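접수번호 113 / 분류: 시설 지원 – 분리배출 / 상태: 처리 중

제목: 스콜로비에르(Stollovier)관 2층 탕비실 페트병 수거 거부 건

접수 내용
2022년 4월 7일 수거분 가운데 2층 탕비실에서 배출한 페트병 봉투가 반송되었습니다. 수거업체 플루르코프(Plurkov)가 부착한 반송표에는 '라벨 미제거, 유색병 혼입'으로 기재되어 있습니다. 같은 사유의 반송이 3층에서는 발생하지 않았으므로 2층의 배출 방식에 대한 확인을 요청드립니다.

1차 확인 (시설지원팀)
반송된 봉투를 개봉하여 내용물을 점검하였습니다. 봉투 용량은 50리터이며, 라벨이 그대로 붙은 생수병과 녹색 음료병이 투명병과 섞여 있었습니다. 뚜껑의 개폐 여부는 반송 사유에 해당하지 않는 것으로 업체에 확인하였습니다.

원인 검토
가. 탕비실 내 수거 용기가 한 개뿐이어서 투명병과 유색병이 같은 용기에 모이고 있습니다.
나. 안내문은 스칸토르프(Skanthorpe) 본관 양식을 그대로 사용한 것으로, 유색병에 관한 항목이 빠져 있습니다.
다. 라벨 제거 장소가 지정되어 있지 않습니다. 일부 이용자는 라벨을 떼지 않은 병을 탁자에 올려 두고 가며, 이 병들이 마감 시간에 한꺼번에 봉투로 옮겨지고 있습니다.

조치 1
투명병 전용 봉투와 유색병 전용 봉투를 구분하여 비치하였습니다. 봉투 교체 기준은 기존과 같이 40병으로 유지합니다. 다음 수거에서 투명병 봉투는 정상 수거되었으나 유색병 봉투는 다시 반송되었습니다. 사유는 '라벨 미제거'입니다.

조치 2
유색병도 라벨 제거 대상임을 안내문에 추가하였습니다. 초안에는 '투명 페트병의 라벨을 제거하여 주십시오'라고만 되어 있어 유색병은 예외로 읽힐 소지가 있었습니다. 수정 문구는 다음과 같습니다.
'모든 페트병은 내용물을 비우고 라벨을 제거한 뒤 색상별로 배출하여 주십시오. 라벨은 비닐류로 배출합니다.'

요청 부서 회신
수정 문구에 이의 없습니다. 다만 바구니에 담긴 병을 봉투로 옮기는 담당이 명확하지 않아 추가 확인을 부탁드립니다. 라벨이 잘 떨어지지 않는 제품이 있다는 의견도 있어 가위 비치가 가능한지 함께 문의드립니다.

시설지원팀 답변
바구니에서 봉투로 옮기는 작업은 청소 용역사 망누손(Magnusson)의 업무 범위에 포함되어 있습니다. 라벨 제거는 포함되지 않으므로 배출하는 이용자가 직접 하여야 합니다. 가위는 안전상의 이유로 공용 공간에 비치하지 않으며, 절취선이 없는 제품은 2층 안내데스크에서 라벨 칼을 대여하여 주시기 바랍니다.

분류 기준 재안내
1. 무색 투명 생수병 및 음료병: 라벨 제거 후 투명병 봉투
2. 녹색, 갈색 등 유색병: 라벨 제거 후 유색병 봉투
3. 내용물이 남은 병: 개수대에서 비우고 헹군 후 배출
4. 유리병: 페트병 바구니에 넣지 말고 1층 유리 수거함 이용

바구니 안에 색상이 다른 병이 함께 있더라도 봉투로 옮기는 단계에서 구분하면 수거에는 지장이 없습니다. 라벨이 남아 있는 병은 바구니에 넣기 전에 반드시 처리하여 주십시오.

잔여 사항
안내문 교체본은 인쇄 의뢰 중이며, 6월 정기 점검 시 3층과 별관에도 같은 문구를 적용할 예정입니다. 2회 연속 정상 수거가 확인되면 본 건을 종결 처리하겠습니다. 그 전에 반송이 다시 발생하는 경우 새로 접수하지 마시고 본 접수번호에 회신하여 주십시오.
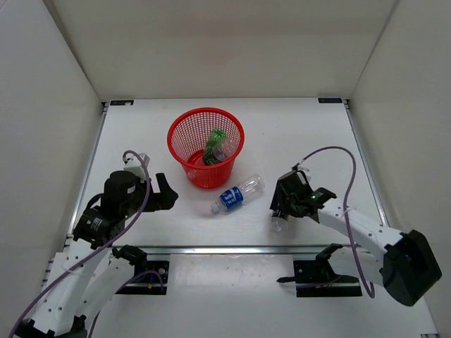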